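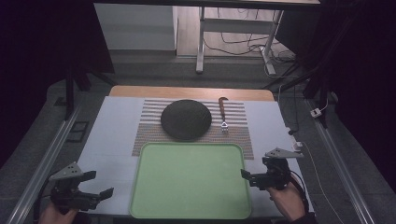

Where we're at with the Clanside kit

Hi Nawal,

You asked for something you could read over a coffee, so I've kept the spreadsheets out of it. June 27, 2020 is the cut-off for everything below. Anything that came in after that goes in the October report.

Short version: the kit is good, the software that ships with it is patchy, and I'd like to keep going with a few changes to how we spend what's left.

What we've been doing

The Clanside kit is a pair of hand-held grippers plus the recording and checking software. One person holds a gripper in each hand and does the job they'd normally do with their fingers, and the arm learns from that later on. We've been using it for table setting and clearing, as agreed with you and the Terkton people. Placemat, plate, cutlery, tray. It sounds like a small thing to spend a grant on but it's exactly the sort of work their dining rooms want help with, and it's fussier than I gave it credit for when I wrote the application!

We have 1,685 recordings on the drive. Of those, 1,564 got through the checker and can be used. I'm pretty happy with that. Most of the rejects came from the first stretch, when we were all still learning to keep the grippers where they could be tracked and kept drifting off to the side to scratch our noses or whatever.

The placemat work is the biggest chunk. Cutlery on its own accounts for 652 of the good ones, and I'd like more, for reasons I'll get to.

How the grippers are to use

Comfortable, mostly. I can do a good long session before my thumbs complain. Shorter hands have more trouble with the squeeze, and two of our people asked for a smaller grip. I've passed that on to Clanside and they say there's a small size coming but won't give me a date.

Plates are easy once you stop trying to pick them up flat. Everybody goes straight down on top of the plate the first time and gets nowhere. You have to come in from the side, catch the rim, and lift one edge before you commit. Trays are a two-hander and the rounded corners make them a bit slippery to line up, but there's a nice square way of doing it where both grippers pinch the long sides at the same time and you just bring it toward you.

Cutlery is where you earn your pay. A fork lying on a woven mat sits down into the weave and the fingers want to close over the top of it. We've switched to forks with wooden handles for most of the work because there's more to grab and the colour shows up well against the mat. The thin all-metal ones can wait until we're better at this.

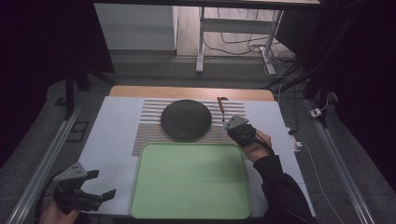 I've also been playing with speed. Clanside's guide tells you to go at "natural pace" and I don't think that's right for small items. When I slow down for the last bit before the grip, fewer recordings get flagged. When I do it at the speed I'd set my own table at home, the checker hates me. So our house rule is brisk on the way over, slow on the way in, and a little pause before you let go. New people pick that up in an afternoon.

The other thing we've changed is the order. We used to do the same layout over and over until everyone was bored silly. Now we shuffle the starting positions every few goes and swap between setting and clearing. It's slower per recording but the variety is better, and people are in a better mood by the end of the day, which matters to me more than it probably should in a report like this.

The software

Okay, the grumbles. The checker is fine at telling you a recording failed and hopeless at telling you why. We've had to build our own list of likely causes and tape it up beside the monitor. The upload tool fell over on us more than once and lost its place, so it started again from the top — not fun on our connection. Clanside sent a patch that fixed the worst of that. Their support is friendly and answers email, I'll give them that, but the same question can get you two different answers depending on who's on.

The calibration step is the one I'd push them on. It's meant to be a quick thing in the morning. It's quick when it works. When it doesn't, you're redoing it with one eye on the clock and nothing to tell you which gripper is the unhappy one.

How it compares

You asked me to look at the Hodanard as well. I had one on loan and used it for the same table tasks. It's lighter, and the squeeze is softer, so it wins for comfort. It lost me on the trays, where I found it flexed too much to keep hold of a long edge. I also didn't love having to buy their subscription just to export our own recordings. If all we did was cutlery I'd be more tempted. For the mix we've got, I'd stay put.

Money

Tracking on budget. The one cost I hadn't planned for was $359 in spare finger pads and cables, which I took out of the travel line seeing as none of us has gone anywhere. Receipts are in the shared folder.

What's next

I want to put the next block of time almost entirely into cutlery: forks first, then spoons, then knives if Terkton sign off on them. I'd also like to have Shehata run the first arm trial with what we've already got instead of waiting until the full set is done. They've said they can fit us in. If the arm does something daft with the plate, I'd much rather find out while there's still time to record more.

Two things I need from you. A yes or no on moving the trial forward, and whether you're okay with me ordering a second pair of grippers when the small size comes out. I can live without the second one for now. The first one I need fairly soon, so Shehata can hold the spot.

Happy to talk any of it through on the phone if that's easier.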